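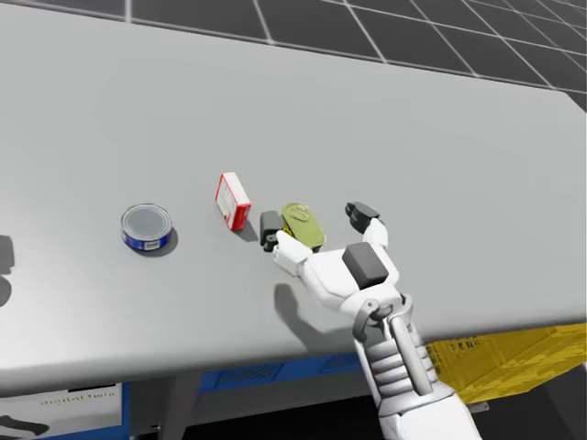

図1:黄緑の楕円缶を右寄りの位置でつまんだところ(シミュレータ内の描画)

Surkcombe 食料品つまみ上げ遠隔操作データ

Surkcombeは、多指ハンドのロボットを人が遠隔操作して、台の上の食料品をつまみ上げる様子を集めたデータセットです。全部シミュレーションの中で録っています。実機のデータは一本も入っていないので、そこを期待して来てくれた方はごめんなさい!

品物は丸い缶、小さな箱、楕円の缶の三つ。画面に「丸缶」「箱」「楕円缶」のどれかが指示として出て、操作者はそれをつまんで持ち上げ、少し空中で止めてから台に戻します。やることはこれだけなんですが、やってみると楕円缶がなかなかの曲者でした。平たいので親指の入れ方を間違えるとすぐ傾くんですよね。私は最初の一週間、ずっと缶を弾き飛ばしていました。

中身
エピソードは970本です。一本の長さはばらばらで、上限の2000ステップに達したら自動で打ち切りになります。打ち切られたものも消さずに残してあって、meta.csvのendという列がtimeoutになっています。成功だけで学習したい方はend列がsuccessの行を選んでください。

各エピソードのフォルダに入っているもの:
obs.npz 関節角、手先の位置と姿勢、指先の接触フラグ
act.npz 操作者から送られた指令値
rgb.mp4 台を斜めから見た映像
note.txt 操作者のひとこと(空のこともあります)

関節角はラジアン、位置はメートル。座標の原点は台の中央で、zが上向きです。指令値は目標の関節角で、トルクではありません。ここは質問がとても多かったので先に書いておきます。あと、obsとactは同じ時刻に揃えてありますが、actのほうは送信時の値そのままで、平滑化はしていません。手の震えもそのまま入っています(私の分は特に)。

どうやって録ったか
手の動きはTavanoという自作の手袋で取っています。曲げセンサーを縫い付けた、見た目はかなり残念な手袋です。腕のほうは手首に付けたトラッカーの動きを追わせて、逆運動学で関節角に直しています。シミュレータ側の受け口はFjeldという小さなサーバーで、同じリポジトリのserverフォルダに入っています。

指の対応づけを書いてくれたのはYe-rin Bangさんです。人の親指の動きをロボットの親指に素直に写すと、つまむ直前に指先がすれ違ってしまうことが多くて、距離が近いときだけ指先どうしを寄せる補正を入れてもらいました。これでずいぶん楽になりました。補正なしの生のセンサー値も欲しいという声があったので、glove_raw.npzとして別配布にしています。

操作したのは私とYe-rinさん、それからNii Laryeaさんの三人です。誰が操作したかはmeta.csvのoperator列にa、b、cで入っています。三人とも癖がはっきり出ていて、aは箱を上からいきたがるし、cは一度品物のすぐ横で止まってから握ります。操作者で分けて学習させてみると面白いので、時間のある方はぜひ。

練習のやり方(自分でも録りたい人向け)
まず手袋をはめて、手を開く、握る、親指と人差し指をつける、の順で校正します。校正が甘いと全部甘くなります。焦って飛ばすと、あとで録り直しです。
次に箱から始めてください。立っているので指を横から入れやすく、最初の練習にちょうどいいです。丸缶はその次。楕円缶は慣れてからで大丈夫。
手元ではなく画面の指先を見てください。自分の手を見ているとほぼ確実に遅れます。
疲れたら休む! 13本続けて録ったら一度手袋を外す、というのが私たちの決まりでした。

困ったところ
バージョン0.2までのエピソードのうち21本で、接触フラグの小指と薬指が入れ替わっていました。0.3で直してあるので、古い版を落とした方は取り直してください。

品物の初期位置は毎回少しずつずらしていますが、左右の並び順の偏りまでは均していません。位置だけ覚えて指示を無視するモデルができてしまうことがあるので、評価のときは並び順を変えた設定も試してほしいです。

指先の摩擦はかなり高めに設定しています。実機に持っていくと、たぶん滑ります。Niiさんが摩擦を下げた版を試しているところで、こちらはまだ公開していません。

映像には影の計算が入っていますが、光源の位置は全エピソードで同じです。見た目のばらつきが要る方は、render.pyに光の向きを変えるオプションがあるので、状態の記録から描き直してください。GPUがあってもそれなりに待ちます。

ライセンスと連絡
データはCC BY 4.0、コードはMITです。変なエピソードを見つけたら、番号を添えてイシューに書いてもらえると助かります。note.txtに「いまのなし」とだけ書いてあるものは、私が缶を飛ばした回です。

最終更新:2018年7月22日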